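Skript zur Bühnenbild-Werkstatt, Teil 2: Schwarz ist nicht gleich Schwarz
Zum Mitlesen und Reinkritzeln, bitte zur nächsten Sitzung mitbringen
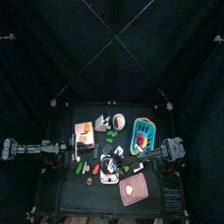
Letztes Mal sind wir ja bei der Frage hängengeblieben, warum der schwarze Aushang auf der Probebühne so hübsch verschwindet und in der Vorstellung plötzlich aussieht wie ein Bettlaken. Ich behaupte: Es liegt fast immer am Licht und an den Falten, und zwar in dieser Reihenfolge! Glatt gespannter Stoff wirft Streiflicht als Fläche zurück, weiche Falten wie in dem schwarzen Stoff oben auf dem Foto zerlegen es in lauter kleine Verläufe. Schaut euch dort auch das X aus den zwei dünnen Linien an. So schmal die sind, das Auge springt sofort hin, und genau das passiert euch mit jedem hellen Zugseil vor dem Rückhang.

Also zum Stoff. Molton nehme ich für fast alles, Samt nur, wenn das Haus ihn schon hat (ich habe einmal welchen transportiert, danach war mein Auto ein Pelztier). Bühnensamt schluckt mehr Licht, hat aber einen Strich, und wenn zwei Bahnen gegeneinander hängen, seht ihr die Naht bis in die letzte Reihe. Bitte vor dem Nähen mit der Hand drüberstreichen und die Richtung auf der Rückseite mit Kreide markieren. Auch wenn ihr es euch ganz bestimmt merken könnt. Könnt ihr nicht!

Faltenzugabe: Bei der Punenetti-Produktion war der Rückhang fertig 8 Meter breit, wir hatten 100 Prozent Zugabe, macht 16 Meter Stoff. Cheng-en Ng wollte damals unbedingt glatt hängen, wegen der Projektion, und für die Projektion hatte er auch recht. Sobald dann aber das Seitenlicht anging, sah man jede Delle. Am Ende kam der Stoff in Falten und die Projektion auf einen eigenen Schleier davor, mit ungefähr 2 Metern Abstand, und beide Seiten waren halbwegs zufrieden.

Noch ein Wort zum Flammschutz, ich weiß, unbeliebt. Das Zertifikat gehört zum Ballen, also abheften und nicht in die Werkzeugkiste werfen. Nach dem Waschen kann die Ausrüstung hin sein, dann muss neu imprägniert und neu geprüft werden. In Skostitz stand ich im Dezember kurz vor der Abnahme mit einem frisch gewaschenen Vorhang da, der herrlich nach Lavendel roch und den wir wieder abhängen durften.

Bis zum nächsten Mal: Lest den Aufsatz von Bleddyn Kneath über Gassenbühnen (liegt im Ordner, die Fußnoten dürft ihr überspringen) und bringt jeweils ein Stück schwarzen Stoff mit, egal was, alte T-Shirts gehen auch. Wir leuchten alles von der Seite an und sortieren nach Schwärze. Taschenlampe nicht vergessen!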